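Delstead Sorting Cell: Progress Report for August
Prepared by: Caroline Rashidi
To: Mwangi Khaemba, Flurville program office

1. Status

The cell is running again after the gripper repair reported last month. Two work items remain open: the cable guide on the wrist joint and the written restart procedure. Spending is within the amount approved for the period.

2. Maintenance completed

Kheri Kirui replaced both finger pads and the worn drive belt in the gripper. The old belt had lost teeth near the clamp, which explains the uneven closing force logged in the previous period. After the new belt was fitted, the closing force was set again and the fingers were centered by hand against the gauge block.

The wrist joint was opened and greased. The cable guide behind it has a crack along one mounting hole. It has been clamped for now, and a spare is on order from Jivix. Until it arrives, wrist rotation is limited in software and the arm runs at reduced speed.

The overhead light was cleaned and its bracket tightened. Camera exposure was then reset, and the old reference images were removed from the controller.

3. Calibration and test runs

Camera-to-arm calibration was repeated on Thursday by Anouk De Haan. The first attempt was rejected because the calibration plate had not been seated flat. The second was accepted and saved as the working set.

Pick-and-place testing followed, using colored cubes and woven baskets on the white table. The arm completed 229 of 280 attempts without a stop. Most of the failures were contacts with the basket rim during approach. The approach height has been raised by 7 mm, and the test will be repeated in full with the new value.

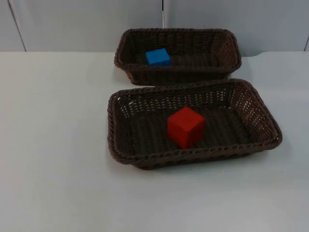 Figure 1. Test baskets on the cell table, blue cube in the rear basket and red cube in the front basket.

The open weave in the side walls of the front basket needs attention in the vision settings. Bijan Tehrani is adjusting the edge filter so that gaps in the weave are not read as part of the rim.

4. Next period

Fit the new cable guide and remove the rotation limit.
Repeat the full test at the raised approach height, first at reduced speed.
Issue the restart procedure to the operators at Ndung'u for comment.

No change to the budget is requested. The delivery date for the cable guide has not been confirmed by the supplier.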